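Haltura Everyday Bowl, salmon pink

Tableware > Bowls > Everyday range

Price: £6.90 each
Set of four: £24.52
Product code: 2716-SP
Availability: in stock, usually sent out within two working days

The Haltura Everyday Bowl is a plain round bowl for breakfast, soup, puddings and anything else that needs a spoon. It has a glossy finish and comes in salmon pink, with a lighter shade on the inside. There is no pattern and no printed logo on the side. The maker's name is pressed into the base.

Sedgwick has sold this bowl for several years, first to cafes and school kitchens and then to the public when people started asking for it by the single piece. The shape has stayed the same in that time. The pink was made slightly darker on the outside two years ago, so if you are adding to an older set you may notice a small difference between the two batches. The size is the same and they will still stack together.

Size and capacity

Width across the rim: 15 cm
Height: 6.5 cm
Holds: 583 ml to the brim
Weight: 210 g
Material: melamine
Base: flat, with a shallow ring

Filled to a sensible level, the bowl takes a normal helping of soup or two wheat biscuits with milk. It is a bit small for a main course of pasta. For that we would suggest the Tireo wide bowl, which is listed separately under Serving.

Colour

The inside of the bowl is a pale pink and the outside is a stronger one. Colours vary from screen to screen, and the outside can look more orange on some phones. If you need to match it to something you already have, ask for a sample. Samples cost £2 including postage and we take that off your first order.
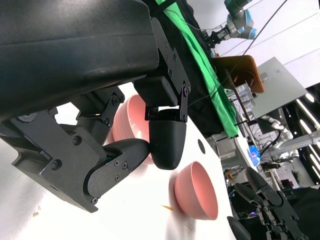 The shade shows up best on a white or light grey surface. On dark wood it looks browner, and a few customers have told us it was not what they expected once it was on the table at home. Unused bowls can be returned within 30 days in the original box.

Care

Wash by hand or in the dishwasher, top rack, up to 65 degrees. Do not put the bowl in the microwave or the oven. It is fine in the fridge. Tomato sauce, curry and strong tea can leave a mark if they are left overnight. A paste of bicarbonate of soda and water, left on for an hour, will lift most of it. Please don't use scouring pads or bleach, as both will dull the gloss and it can't be brought back.

Let the bowls dry fully before stacking. They fit closely, and two damp ones can be awkward to get apart. If that happens, run warm water over the outside of the lower bowl and twist gently.

Ordering for cafes, schools and nurseries

Trade orders start at 24 bowls. They are packed in sleeves of 12 with paper between each one. Ryan Hollis looks after trade accounts and can give a price for larger numbers, including mixed boxes with the matching plate. Lead time on trade orders is normally five working days, longer in July when most schools place theirs.

We can't print names or logos on this range.

Customer comments

"Bought four for the caravan and then four more for the house. Light enough to carry a stack in one hand. The colour is nicer than I thought it would be." Beverley Mellor

"Good bowl. One arrived with a chip in the rim and a new one was sent out the next day. I would have liked a lid to go with it." Mervyn Bunting

"We use these at the nursery for fruit and for mixing. They get dropped all the time and we have lost one so far. The inside has gone a bit dull on the ones that get used for paint, which is our own fault." Leanne Goodall

Common queries

Is there a lid? Not at present. The lids from the Prorkberg storage range are a different width and will not fit.

Does it come in other colours? Salmon pink and cream only. The green has been discontinued, and remaining stock is on the clearance page.

Is it suitable for hot food? Yes, for serving. Boiling liquid should be left to stand for a minute before it is poured in.

Can I buy a single bowl? Yes. Postage on one bowl is £3.50, and it is free on orders over £40.

Goes with

Haltura Everyday Plate, salmon pink, 22 cm
Haltura Everyday Beaker, cream
Tireo Wide Bowl, 24 cm

To ask about this item, use the contact form and quote the product code. Alfie Hartley in customer service answers messages between 9 am and 4.30 pm.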